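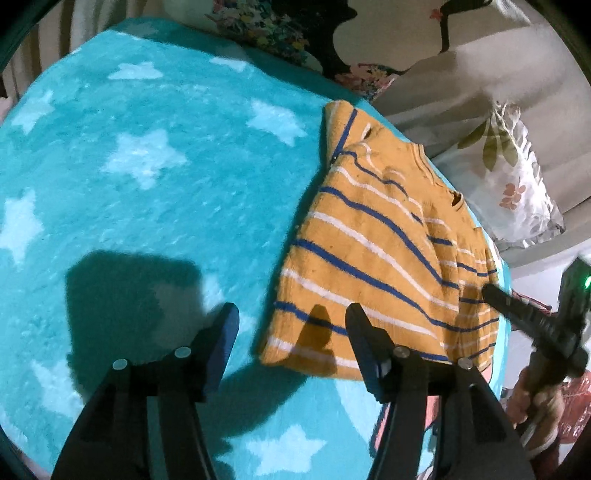 Knits, plush and terry: washing and storage notes

Sort by pile before sorting by color. Terry sheds lint, plush holds it, and a fine knit shows every fiber. Wash the three separately for at least the first 3 cycles.

Knit tops. Turn inside out. Cold water, low spin. Dry flat on a towel or a blanket you don't mind getting damp, with the side seams pulled straight by hand. On striped knits, line up the stripes at the seam — if they match there, the body is square. Hangers stretch the shoulders, even padded ones.

Plush blankets. Use half the usual detergent. Residue is the main cause of stiff pile. No fabric softener, no dryer sheets. Tumble on the lowest setting for 19 minutes, shake, then finish on a line. Brush the pile in one direction once dry.
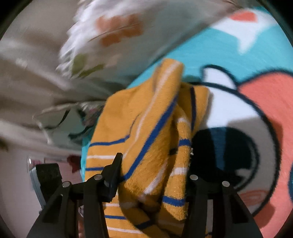

Terry towels. Hot wash if the label allows it. Shake hard before drying to lift the loops. Snip pulled loops flush with small scissors; pulling them out opens a run. Fold in thirds lengthwise, then in half — edges inside, fold facing out on the shelf.

Storage. Wait a full day after drying before anything goes into a closed bin. Seams and hems hold moisture longest. Plush goes on top, uncompressed.

Posted by Vlasta Petkov, 17 Jul 2024

307 shares
19 comments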